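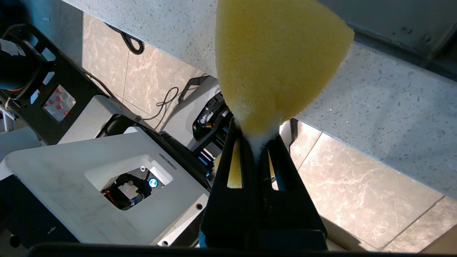

Greltton Home Tasks Project
Report to the Heffernan Fund for the period ending January
Submitted Feb 8, 2018

The question the Fund asked us to answer is whether a two-finger arm can do ordinary kitchen cleanup without a person stepping in. At the end of this period the answer is yes for a few jobs, no for most, and too slow for all of them.

We ran 1214 attempts in the test kitchen. Of these, 802 were wiping and sponge work and the rest were picking up small items and putting them away. We count an attempt as finished only if no one touched the arm, the object or the counter between start and stop. Of the sponge attempts, 759 met that rule.

We use this site's cookies to remember your settings. By continuing you agree to our cookie policy. Accept | Manage

Sponge work

A sponge is a forgiving thing to hold. It gives when the fingers close, so a grip that is a little off still works. Soap makes it harder. The Grinonano control software judges grip from finger position alone, and a soapy sponge can slide without the fingers moving much. Most of our unfinished wiping attempts ended that way. We have lowered the wiping speed and now close the fingers further before the first stroke.

Finishing a wipe and getting the counter clean are separate matters. Dried-on food still needs more pressure than we are willing to let the arm use. We are working on a second pass over the same spot, which adds time.

Small items
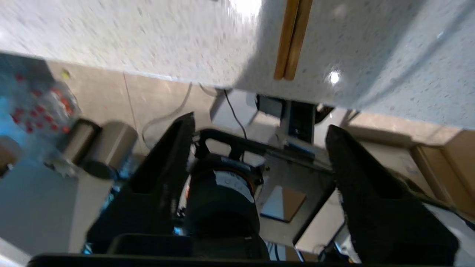

Photo: Greltton project

Chopsticks remain the hardest item on the list. They are thin, they roll, and a pair lying side by side on the counter is easy to read as one object. When the arm goes for both it often comes up with one. Cups and spoons are further along, and we expect to drop them from the test list next quarter.

A speckled counter also gives the vision software trouble, mostly with small pale objects. The Gristurov team sent us a new set of settings in January. Early runs look better, but we have not done enough of them to report a figure.

Time and cost

Setup still takes most of a morning. We lost 63 working hours this period to cable faults and recalibration, more than we planned for. Replacement cables are ordered and come out of the existing parts budget. No extra money is requested.

Next period

- Repeat the sponge tests with the tighter grip
- Chopsticks one at a time, then in pairs
- A full cleanup run, start to finish, with no resets

The full run was due this period and has been moved back. We would like the Fund's agreement to the new date before we book the kitchen.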